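二月 卧室收纳记录(续)

下午又把Druvcombe那边的布品清单翻了一遍,越翻越觉得上回写得太省事了。“深色布一叠”,究竟是哪一叠呢?潘凌云(Lingyun Pan)在旁边批了个大大的问号,批得对,我自己隔了一阵回头看也认不出来。所以这次重新写,啰嗦一点也不要紧,大家以后查起来舒服就好。

编号还是接着旧的走,从129往后排,不另起炉灶。Sidby那本旧册子先别扔,里面有几条折法的笔记我还想抄过来,尤其是厚布先对折再三折的那一种,叠出来边角很服帖,放进箱里也不容易散。标签纸换成Printhorpe的了,比原来的宽一指,字终于能写得下,真是谢天谢地!

颜色的叫法也想统一一下。我们几个人各叫各的,“墨绿”“孔雀蓝”“深青”混着用,到头来说的常常是同一块布。我提议一律写“深青”,像靠里那只透明塑料箱里叠好的那块,就照这个名字登记。白底小碎花的被套另立一条,花色写“红褐、浅棕细枝”,别再只写“花的”了,柜里花的可不止一种。枕头两只都是白的,归到素色那一页。凌云若有更好的叫法,直接在旁边改,我不介意的。
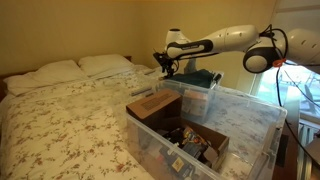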